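4.3 Adjusting the shelves and leveling the cabinet

Before you start, turn the temperature dial to 0 and unplug the Givska 400. Move food to a cooler if the job will take more than half an hour.

1. Open the door fully. The hinge needs 560 mm of clear space on the handle side.

2. Lift the front edge of the shelf, then pull it toward you until the rear tabs come free.

3. Choose a new pair of slots. Both sides must be at the same height.

4. Slide the rear tabs in first and lower the front edge until it sits flat.

CAUTION: Do not move a shelf with anything on it.

5. Place a spirit level on top of the cabinet, front to back. Turn the front feet clockwise to raise the cabinet.

6. Check again from side to side, then close the door. It should swing shut by itself from a half-open position.

Note: Keep whole squash and bananas at room temperature if you plan to use them within a few days.

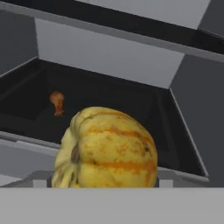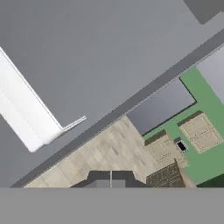
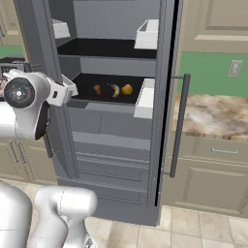

7. Plug the cabinet in and set the dial to 3. Wait four hours before putting food back.

If the door still drifts open, the lower hinge may need a spacer (part 195, sold in pairs). Order from Multbridge Parts, Vidham, and give the serial number printed inside the cover of this manual.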